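4. What the Diaries Say About Putting Clothes Away

4.1 The pile and the people who live with it

We came to this part of the study expecting to write mostly about washing. The diary booklet we sent to households in Jovbridge and Stekirar had four pages on washing, two on drying, and a single half page at the back for "anything else you do with your clothes." It was the half page that people filled in. Several wrote up the margins and continued on the inside cover, and one household in Stekirar stapled in extra sheets (front and back, in two colors of ink, and a pleasure to read). Of the 1,740 entries we were able to transcribe, 442 deal mainly with what happens to clean clothes between the moment they are dry and the moment somebody wears them again, and those entries are the subject of this section.

The word that comes up again and again is "pile." People have a pile on the bed, a pile on the good chair, a pile at the end of the dining table that has to be moved before supper and then moved back. We had been calling this stage "storage" in our own notes, and we stopped doing so fairly early on, after Nana Laryea, who transcribed the Jovbridge booklets, pointed out that hardly a single diarist used the word. Clothes in the pile have been washed, so they are clean, and yet they are not away. They sit somewhere in between, sometimes for a whole week, and a good many of them are worn straight out of the pile and never see the inside of a drawer at all.

Earlier writing on housework has tended to treat this as a failing, or at best as a job half done. Our diarists were a good deal kinder to themselves. "It is a perfectly good system," wrote a father of three in Jovbridge. "Everyone knows where the clean shirts are." An older woman living on her own in Stekirar described her pile as company of a sort, something to pick away at in the evening with the radio on, and she was a little put out on the days when she reached the bottom of it. We have tried to keep that tone in mind while sorting the entries, and we have left out of our coding scheme any label that would make a heap of laundry sound like a problem waiting to be fixed.

4.2 The T-shirt as a special case

If the pile is the place where things happen, the T-shirt is the garment they happen to. It is named in the entries more often than any other piece of clothing, and people hold surprisingly firm views about it. Dress shirts go on hangers and socks go in pairs, and there is little argument about either, but the T-shirt can be folded in thirds, folded in half and half again, rolled, hung, stacked, stood on edge, or dropped in a drawer as it is. Members of one household will often do it differently and will notice, with some feeling, when another person's way has been used on their own shirts.

Most of the people who fold begin by spreading the shirt out on something flat, with a bed the favorite and a table not far behind. They talk about this first step in more loving detail than any that follow. The shirt is laid down, the sleeves are pulled out, the hem is tugged straight, and the palm of the hand goes over the front once or twice. A number of diarists said that a patterned bedspread or tablecloth helps them see whether the shirt is lying square, and one Adjei family (they had moved there from Jovbridge partway through the diary period, and kindly went on writing) always folded on the same checked cloth for that reason. Figure 3 shows a green T-shirt on a pink cloth with a white grid, along with a closer view of how green fabric falls when it is gathered at one point. The way knit cloth drops into long slanting folds once it is picked up is the very thing that diarists complained of when they wrote that a shirt "won't stay how you put it."

Figure 3. Green garment spread on a pink gridded cloth (first and second panels); green fabric gathered into folds (third panel).

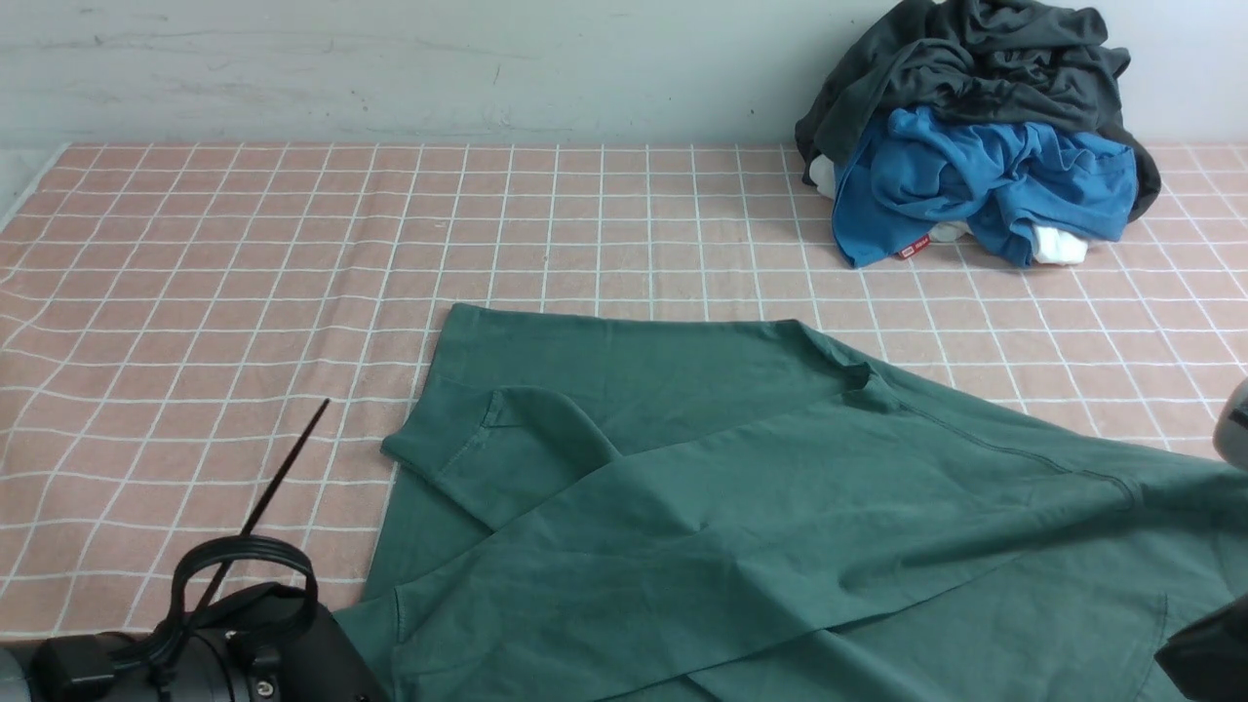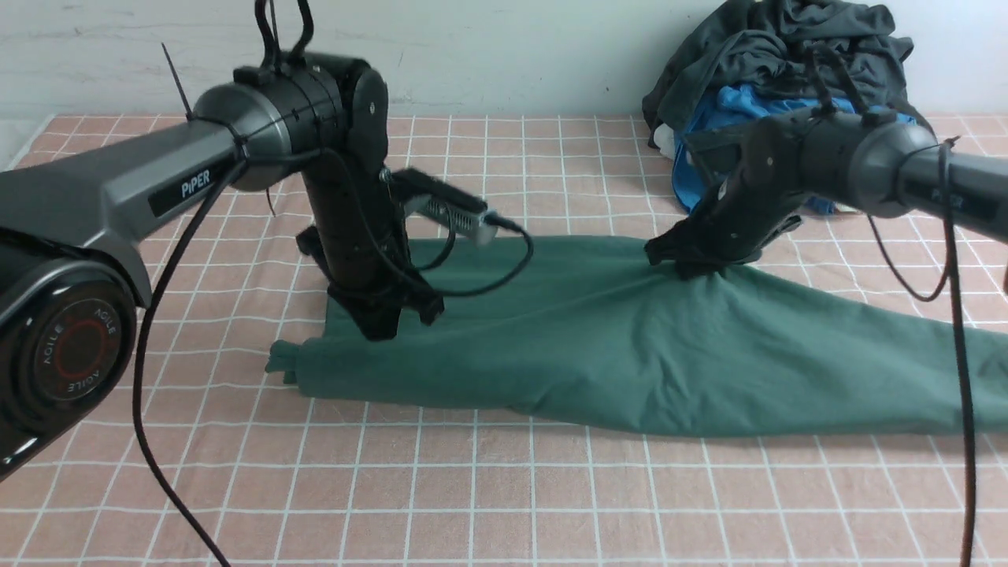
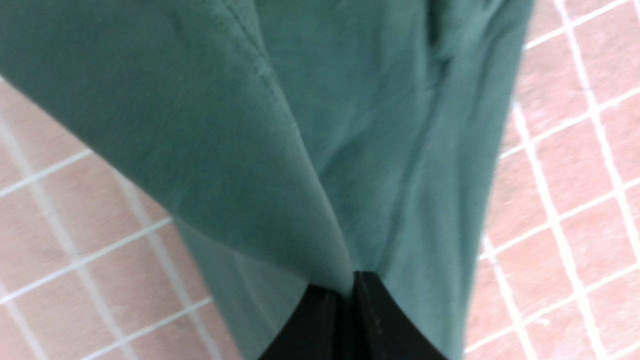
4.3 Who taught you that?

In May we went back to the households that had written at length about folding and asked them one further question, by letter, which was where they had learned to do it. The replies were warm and generous, and some of them ran to 1,000 words or more. Mothers and grandmothers appear very often, as one might guess, but so do older brothers, summer jobs in clothing stores, a spell in the navy, and a college roommate who could not bear the sight of the shared dresser. One man in Stekirar learned from the back of a shirt box and still has the box.

What struck us in these letters is how seldom the lesson was given in words. People remember standing beside somebody and watching their hands. They remember being given the washcloths first, then the pillowcases, and being trusted with shirts only much later. Two sisters in Jovbridge, who answered separately and had not compared notes, both described the same small flick of the wrist their aunt used to turn a sleeve under, and both said that they had never managed it.

4.4 Limits of the diary material

We should say plainly that a diary of this kind favors people who like to write, and very likely people who like their laundry as well. Households with a baby sent back the shortest booklets, with several pages left blank, and we would dearly like to know more about their piles than we do. The Merneo booklets arrived too late to be transcribed for this section and will be taken up in the next one, where we turn to closets, dressers, and the boxes under the bed.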